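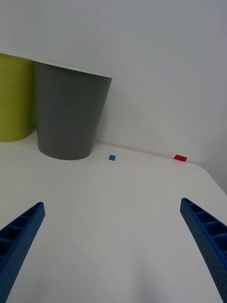 Sotiris Kontogiannis would like it known that a risk assessment for a bench this size should fit on one page, and that if yours runs to 27, you have written it for your lawyer. He made this point before I had my coat off.

I had gone to Lutero for the open day, which was advertised as a look at good practice in small-scale robot work. I expected demonstrations. There were demonstrations, but mostly there were rules, laminated, at eye level, in a font that suggested somebody had been ignored once and did not intend to be ignored again.

The house rules come in two kinds. The first kind is what you would expect from any shop with moving arms in it. One person holds the stop button and does nothing else. No reaching onto the table while the arm is live, even if the thing you want is right there and the arm is clearly minding its own business. Long hair up, lanyards off. My visitor badge was on a lanyard, so it was issued to me at the front desk and confiscated at the lab door.

The second kind is about housekeeping, and this was where the staff got passionate. Only what the task needs goes on the tabletop. Cups, bins and small pieces get a written start position, and they go back to it before every run. Fingers are open at the start. If you swap a finger for a freshly printed one, you log it, and you don't mix an old one with a new one because it was nearly lunch.

I asked what happens when people skip the log. I was shown the log from last June, which has a gap in it, and then I was shown what they call the Jurum runs, 76 of them, all thrown out because it could not be established which fingers had been on the arm. The man telling me this had the tone people use for a flood.

Speed got its own talk. Lutero caps the arm well below what it can do whenever visitors are in the room, and after any change to the setup the first 3 runs are done slower still with a hand on the button. A visitor from Sorkano said this sounded like a lot of waiting. It was agreed that it was a lot of waiting. We then waited through one.

The afternoon was a panel on whether small labs should write their own rules or adopt somebody else's. Konstantinidis, the firm that sponsored the sandwiches, was for adopting somebody else's, ideally theirs. Kontogiannis was for one page. The discussion was scheduled for 60 minutes and used every one of them on the definition of "attended operation." Does it count if the operator is in the room but facing the other way? Opinion was split, and one man changed sides twice.

I got my lanyard back on the way out, after signing for it. They'll send the one-page template to anyone who left an address at the desk. Mine arrived this morning and it is two pages, the second being instructions for filling in the first.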